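The green board on the bench

9th June

I have been meaning to write about the old workstation for weeks, and every time I sit down to do it I end up back at the bench with a flashlight between my teeth. It's a Sotitz tower that my cousin Kieran Daly let me have for $40 when his office moved out, and if you've ever lifted one of those you'll know why he was so glad to see me carry it down the stairs. I love it dearly. It's a good, heavy, sensible machine from the days when people expected to open things up, and I wanted to get to know it properly before I spent any money on it.

So I started in the middle, with the processor, which is probably the wrong place. I do like a processor socket, though! There's something very satisfying about that stamped steel plate and its little wire lever, and the way the whole arrangement is held down by a few plain screws.

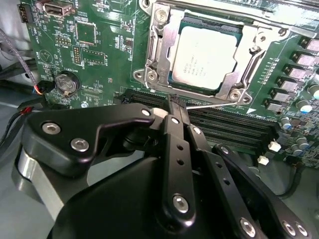 Getting the chip in and out

My rule is to clear a good space first, put the coffee on a different table (I learned that one the expensive way) and give the job a full 30 minutes, even if it only needs five. Lever off its hook, plate up, and then the chip lifts straight up by its edges. Don't tilt it, don't slide it, and please don't touch the pins in the socket — they're finer than hair and they do not bend back nicely. Going the other way, match the notches and let the chip settle under its own weight. If it wants pushing, it's in wrong.

I kept a page of notes with the markings off the lid copied down in pencil, and I'd urge you to do the same while the thing is in the light. Once the heatsink is back on, you won't be reading it again for a good long while.

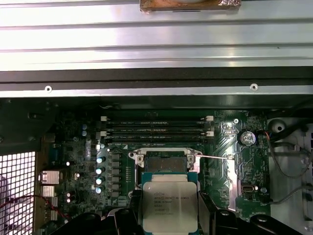

The Xeon, an E5, just over the open socket, with the memory slots behind.

Memory was the next thing on my mind. There are 4 slots in the row below the socket, and I spent a whole evening reading an old Pelkonen forum thread, 76 replies long, in which two people argued very politely over which pair to fill first. I came away none the wiser and went back to the manual.

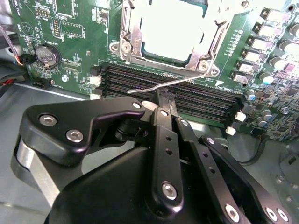
The metalwork, and a little dust

I hadn't expected to care so much for the metal parts, but the ribbed panel is lovely, and so is the copper that goes with it. Copper goes blotchy and brown with age and I've decided to leave it that way. A soft brush is plenty for the dust, with a dry cloth for the shiny edges. I did look at a tin of Wuvelex polish in the hardware store and then put it back on the shelf.
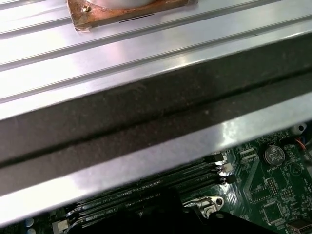 Ribbed silver metal and old copper, with specks of dust along the dark strip.

Next up is fresh thermal paste, and a decision on the memory. Kieran thinks he has a few sticks in a drawer somewhere, so I'm holding off on ordering any until he's had a look.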